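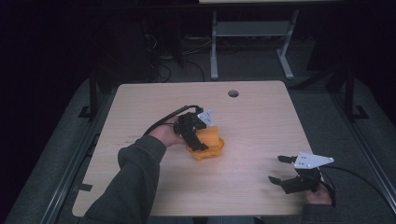

Ticket 3733 was opened for streaking on the top of a Drament table, light wood finish, rounded corners. The customer, Ariel Navarro, reports dull marks that come back after each cleaning and asks for a replacement top. The first thing to settle was whether the marks are in the finish or on it. The streaks on the surface are faint, and the small cable grommet hole near the far edge, slightly right of center, gives a fixed point to measure from when comparing one check with the next. Positions in this log are given from the hole.

**Status:** open, waiting on customer
**Product:** Drament table, 900 mm deep
**Reported:** streaks, fine pale specks, uneven sheen
**Requested:** replacement top

### Checks, first round

1. Wiped a test area left of the hole with a dry microfiber cloth. No change in the streaks.
2. Wiped the same area with a cloth dampened in plain water, along the grain, then dried it with a second cloth. Streaks lighter.
3. Wiped an equal area right of the hole with the customer's usual product, Beltetell spray polish. Streaks returned within 24 hours.
4. Ran a fingernail across one streak. No edge felt.

Result of 2 and 3 together points to residue. Result of 4 does not rule out a finish fault by itself.

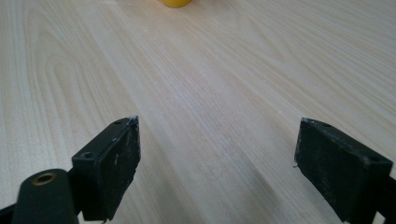
**Sándor Szénási**
Surface and Finish Support, Jorevura

I took this over from the first-line desk on 19 Oct 2025. Two corrections to the earlier notes. The fine lines running diagonally were logged as scratches. They are grain and should be removed from the fault list. The bright band was logged as wear, but a soft sheen is normal on this finish and moves when you move your head. Ask for it to be checked from two sides of the table before anyone logs it again.

Ariel also asked if the yellow-orange toy that gets used on the table could be marking it. Hard plastic with a smooth base should not mark this finish in normal use. Grit under the base could. Wipe the base as well as the table, and lift the toy when moving it.

Next step is to get the old polish off the whole top. Use lukewarm water with a drop of dish soap, cloth wrung out well, following the grain from one end to the other. Keep water out of the grommet hole - the cut edge inside it is the least protected part of the top.
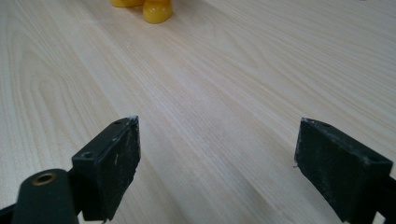

After that, a second pass with plain water and a dry cloth straight behind it. Leave the table alone for 24 hours and do not apply Beltetell or any other polish. Dust or lint that settles in that time can be lifted with a dry cloth and is not a fault.

If the streaks are gone, close as residue and send the Drament care sheet. If they are still in the same positions, measure two of them from the hole, add the figures here and pass the ticket to Gethin in warranty. No replacement top to be ordered before then.

**Update, Ariel Navarro:** Soap wash done, plain water done. Left side looks even. One streak remains to the right of the hole, same place as before. Will check again tomorrow and measure it.

**Update, S. Szénási:** Noted. Repeat the soap wash on that area only, since it had the extra polish in check 3. Ticket stays open.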